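Decluttering one table at a time - does it do anything?

fennel_and_rye
My sister swears by the Muvano method. You pick one small table, clear it every evening, and the rest of the house is meant to follow. The book has 70 pages on this. I'm on week 2 and the rest of the house has not followed. Has it worked for anyone here?

Ľudovít Matoušek
Depends what you call working. My table is clear at nine and covered again by breakfast. I did it all through January and gave up.

pottingshed
You gave up too early, I'd say. It took me until spring.

Ľudovít Matoušek
Until spring, and did the cupboards tidy themselves? I doubt it. Sounds like you just got round to them.

hobnail
I'm with Ľudovít. These books sell you a tray and call it a system. The Ivix one wants you to sort everything by how often you touch it. Who knows that about a bottle?

pottingshed
You're meant to guess. And a small table does show you what never gets put away, I'll give it that much.

fennel_and_rye
All right, mine's a little light wood one and this is as far as I've got. The bottle on its side, the black bowl and the small blue-grey thing are what I can't find a home for. The book says 'group like with like' and I can't see any like.
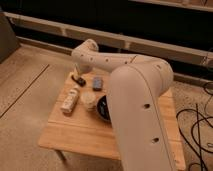 hobnail
Put everything in the bowl, put the bowl in a cupboard, and you've finished the book.

pottingshed
That's hiding, not tidying. Bottles stand up on a shelf, bowls go with bowls. You don't need Muvano for that, I agree.

fennel_and_rye
So what did I pay for?

Ľudovít Matoušek
The cover. Mine's propping up the short leg of the desk - best use I've found for it.

pottingshed
Give it till the end of the month anyway.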